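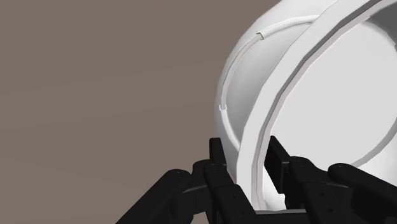 Esis Table Handling Plan
Supplied by Trerel, Padwood

Esis is a planning package for institutions that intend to buy a single robot arm for work at a table. It is offered to training kitchens, care providers and colleges at the stage when a budget must be set but no equipment has been ordered. The customer supplies a list of the articles to be handled and the dimensions of the room. Trerel models both and returns a written recommendation on the arm, the gripper and the table.

What the package includes
Modelling of one table and up to 40 articles
A reach and clearance report for each article
A comparison of up to four grippers
An itemised budget covering purchase, installation and servicing over three years

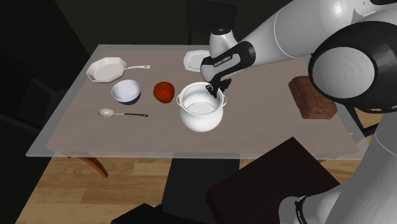
The choice of gripper usually has a greater effect on the final budget than customers expect. A two-finger gripper is suitable for many household articles, but each shape should be considered separately before an order is placed. A round pot with an open top and two small loop handles may be approached at the rim or at a handle, and the two approaches require different clearances. The report states which approach has been assumed, and any article for which a second set of fingers should be priced is listed in the annex.

Furniture should be included in the room details. Chairs that will remain at the table during work must be marked on the plan, as they affect where the base of the arm can be fixed.

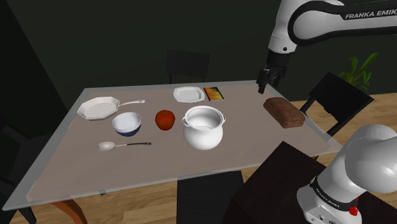 Customers who have not settled the position of the base may request a second layout at the time of ordering. Both layouts are then costed in the same report. Changes requested after the report has been issued are charged separately.

Delivery and terms
Reports are issued within 10 working days of receipt of the completed article list. Orders received after noon on a Thursday are registered the following week. The Nam extension, for rooms with more than one table, is available from October.

Enquiries should be addressed to Valter Mendes, Equipment Planning, Trerel, Padwood.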